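Painters tape vs. masking tape for clean trim lines
Interior Painting board

trimdog_garach
29 Dec 2018
Ok so I finally got two weeks off and I'm repainting the upstairs hall, and I'm already annoyed. Pulled the tape off the baseboards last night and the wall color had crept under it in like every single spot where the trim meets the texture. It looks like a tiny mountain range. I used the blue stuff, I pressed it down with my thumb, I waited overnight. What am I doing wrong? The walls are orange peel texture (thanks, previous owners) and the trim is old semi-gloss that I didn't repaint.

Also is there any point in buying the fancy tapes or is it all the same glue in a different color?

mrs_maddocks
Thumb isn't enough on orange peel! Use a flexible putty knife and really drag it along the edge, then (big one) run a thin coat of the color that's ALREADY there over the edge of the tape and let it dry. So if you're taping the trim, you brush a bit of trim color along the tape first. Whatever bleeds is trim color on trim, and it plugs the gaps. Then do your wall color over it. I did my whole dining room this way and the lines are so crisp I make people look at them when they come over.

Kjell Granström
Second the sealing trick but I use clear caulk, a tiny bead wiped almost completely off with a wet finger. Dries fast and you don't have to go dig out the old trim can, which in my house is always a solid brick by the time I need it. Pull the tape while the wall paint is still a little wet.

mrs_maddocks
Pulling wet makes a mess for me, I always get a string of paint across the floor. I let it dry and score the edge with a blade.

Kjell Granström
If you score it you can cut into the trim paint, and then you have a line there forever. Wet pull, slow, back over itself at 45 degrees. I'll die on this one.

trimdog_garach
Ok trying the sealing thing tonight on the closet side where no one will see. I waited overnight so I guess I was already in the dry camp without knowing there were camps lol

PichitO
I'm going to be the grumpy one and say skip the tape. A good angled brush, 2 inch, and an afternoon of practice, and you'll cut in faster than you can tape. I timed my wife taping the bathroom once and I'd finished the ceiling line before she got around the window. (She has not forgiven me.) People spend a fortune on tape every year when what they need is one decent brush and better light.

Aslı K
Pichit that is great if your hands are steady, mine aren't. I have a tremor, and tape is the only reason I get to paint my own house at all. So please don't tell people it's a crutch.

PichitO
Fair enough, and sorry, that came out snottier than I meant it. I should have said it's worth trying freehand if you can.

Aslı K
All good — I get touchy about it. On the original question about colors, the color does mean something but only inside one brand. One company's green is the sticky one and another company's green is the gentle one. Read the inside of the core or the wrapper, you want the number of days it can stay up and the surface it's meant for. For fresh paint (less than a month old) go for the low tack kind no matter what color it comes in.

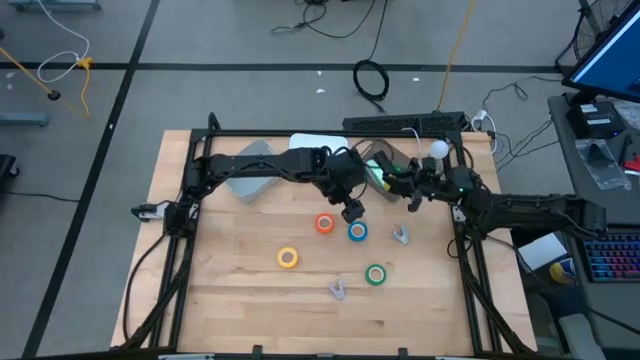 Orange, blue, yellow and green. Going by color alone won't tell you which one is safe on fresh paint.

trimdog_garach
Ha, ok, so I have been buying by color this whole time. I found my wrapper in the trash and it says "smooth surfaces." So that's at least half of my mountain range explained.

Gülizar_D
Ooh don't feel bad, I once left the 14 day kind on a south-facing window from October until my sister came for New Year's. It baked on there. I ended up scraping for a whole afternoon with a razor and cooking oil, and there's still a ghost of it if the sun hits right. Heat from a hair dryer helps a lot if anybody else is in that boat, low setting, and keep it moving or you'll soften the paint too.

Kjell Granström
Hair dryer works. Don't use a heat gun, ask me about my door casing.

Tülin C
Does anybody do anything about the texture itself? We have the same orange peel and I've been thinking of skimming just a narrow strip along the baseboard so the tape has something flat to sit on. My brother says it'll look weird.

mrs_maddocks
I've seen it done right up against a ceiling line and it looked fine, but you'd want to feather it. I wouldn't bother along a baseboard, the caulk or paint seal gets you most of the way there and you still have a Saturday left.

Tülin C
Yeah, I have 200 square feet of hall left so I think I'll take lazy.

trimdog_garach
Update! Did the closet side with old trim paint brushed over the tape edge, let it dry, wall color, then pulled it while it was still tacky (Kjell wins this round). One little bleed by the corner and the rest is really straight. I was so happy I taped the next wall right away and forgot to eat dinner. Going to try Pichit's freehand thing on the ceiling in the closet too, where the stakes are low.

PichitO
Load only the bottom third of the brush and keep moving. Post how it goes, and if it's terrible I'll buy you a roll of tape.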